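Walness grip-width fault

The Walness grip-width fault was a measurement error in a series of hand-held gripper tools used to record demonstrations for training robot arms. It affected recordings made for the Jadimora project, a tabletop handling program run by the firm Grekumberg. Of 3,182 recordings in the first release, 1,129 were later withdrawn.

Background

The Walness tool has two black fingers facing each other and is carried by a person in place of a robot's hand. A camera on the tool records the work, and the distance between the fingers is logged alongside the video. A robot arm trained on the recordings is expected to open and close its own gripper to match. Grekumberg described the logged width as self-correcting, a claim that rested on a single calibration at the start of each session.

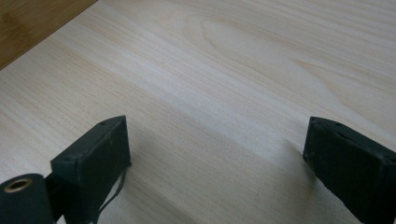 Open gripper fingers over a pale wooden board, seen from the tool's camera.

The fault

The width sensor drifted during long sessions. By the end of a shift the log could show the fingers 7 millimeters further apart than they were. The video was unaffected, so reviewers who watched the footage and skipped the numbers passed the recordings as good. The fault came to light one Friday in April, when an arm trained on the data closed too late on a series of thin parts and dropped them. No injuries were reported.

Grekumberg first blamed operator handling. A review by the testing firm Oyelaran found the same drift in 14 tools, including units left clamped to a bench, and rejected that explanation. It traced the error to a loose sensor mount. The review also criticized the lack of a closing check - fingers shut, reading at zero - at the end of each session.

Response

The mount was replaced and a closing check was added to the recording procedure. Grekumberg has said the remaining recordings are sound. Oyelaran did not endorse that statement: sessions made before the change have no end reading, and small errors in them cannot be ruled out. The company has not published the raw width logs.

See also

Calibration drift
Robot end effector
Sensor fault detection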